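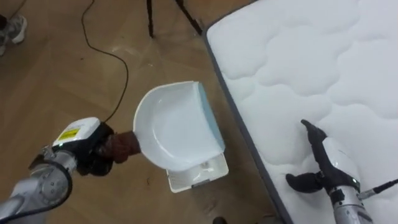
Forums > Arms and Grippers > Swapping Fingers

2 min read

Soft fingers or hard fingers for household stuff?

Hi all! I have two arms set up side by side and I'm trying to settle on one kind of finger before I order spares. The left one wears the brown glove-like fingers (Brirkska sells them as a slip-on set) and the right one still has a plain black two-finger gripper. The job is picking up a plastic dustpan by the handle and holding it tilted over a tray, which sounds easy until you try it. The brown ones clamp the handle end nicely, but over 59 tries I had the pan slowly rotate on me way more than I'd like, mostly when the scoop end is pointing up. The black ones don't rotate as much but they miss the handle if I'm even a hair off. Do I crank the force on the soft ones, or give up and go hard on both sides?

Ezekiel Mahmoud

I went through this with a dustpan too (and a hairbrush, and a spatula, don't ask). Keep the soft ones for the pan! Before you touch the force, try grabbing a bit closer to the scoop. When you hold it right at the end of the handle, all that weight is trying to twist out of your fingers, and squeezing harder only helps so much. I moved my grasp point in and most of the rotating went away. I do run my Gornlow controller with force at 646 on its own scale, but I wouldn't copy that number, mine reads weird compared to everybody else's.

Also check the slip-ons at the base. Mine had crept forward a little and the whole finger was turning with the pan, so I spent a Saturday blaming the wrong thing.

Lyle Haddad

hard ones. soft wear out

gebfan

We use cookies to remember your settings and keep you signed in. Accept | Manage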